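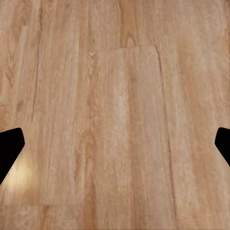

Empty grabs are up again

Tuesday, August 27, 2019

So I finally hit 4,000 runs last night, which was the number I had in my head when I started this whole thing, and of course the first thing I did was go through them and throw a bunch away. 693, to be exact. I'm fine. I had ice cream.

If you're new around here: I'm trying to teach a simulated arm to pick things up by showing it lots and lots of pick-ups. I drive the arm myself with a game controller, the program saves what the wrist camera sees and what my thumbs are doing, and later a network tries to copy my thumbs. The simulator is Stelico, the training code is a pile of my own scripts that I call Darnero (don't ask, it was late and I needed a folder name), and everything runs on the desktop under my desk that also heats my feet.

Most of the 693 were my fault. I get sloppy after an hour or so. I start the run before I've got my thumb on the stick, so there are two seconds of the gripper hanging over bare floor, fingers wide open, going nowhere. One or two of those wouldn't matter. But when I trained on the whole pile in the spring, the arm learned to hang there too! It would drift over the wood, stop, and wait. I sat there yelling "go!" at a cartoon. It had picked up my hesitating as part of the job.

Now I trim the front of every run down to the first real movement, and if there's a long pause in the middle the whole run goes in the bin. I tried cutting pauses out of the middle and stitching the two halves together, but then the arm seems to jump, and the network gets very confused about how fast it's supposed to be.

The thing I want to talk about though is the floor, since three of you wrote to me about it after the last post.

I've been using a single wood texture for everything. It's a nice one, a honey color with long planks, and it looks a little smeary up close because I shrink the textures to keep the frame rate decent. What I didn't think about is how much is going on in a wood floor when your camera is a few inches above it. There are seams. There are swirls in the grain. There's a shiny spot from the light that shows up near one of the fingers. To me that's all just floor. To a network with no idea what a floor is, a dark seam between two boards looks like a perfectly good edge of something, and for a while mine was very keen on trying to grab one. Down it went, squeeze, lift, nothing. Very proud of itself, I'm sure.

My first idea was to go plain gray. It worked great on plain gray and was useless on anything else, so that was a weekend gone.

Second idea, the one I'm going with: keep the wood, but keep changing it. Every run now picks a random turn and shift for the texture, and moves the light a little so the shiny spot isn't always in the same place. I've also recorded 800 runs with nothing to pick up at all. In those I sweep the gripper across the floor with the fingers open, look around, and go back home without closing. They're so boring to record. I did them with a baseball game on in the background and I couldn't tell you who won. But you do need them, or at least I do, because otherwise the arm has never once seen the case where the right answer is "leave it alone."

Before the empty runs went in, I tested on a bare floor and it closed on nothing 34 times out of a hundred. I haven't rerun that test on the new set yet. The training takes all night and last night's crashed at 2 a.m. because the disk was full, so I spent this morning moving old runs to the backup drive, the big noisy one named Ugwu.

A few small things, for whoever is doing this at home:

Write down which texture and which light you used in every single run. I didn't for the first batch and I've been guessing from the pictures ever since.

Take breaks. My runs from the second hour are visibly worse, wobbly on the way down, and the network copies the wobble too.

Look at your pictures! Not all of them, but open a random handful every day, full size. I'd never have noticed the seam business from the loss curves.

Next up is the rug texture that came with the Gridusura pack, which has a fringe, and I'm already worried about the fringe. I'd like to have that going in September if the disk holds out. If anyone has a good way to shrink textures without turning the grain to mush, please leave a comment, I've tried the two obvious settings and they both look the same to me.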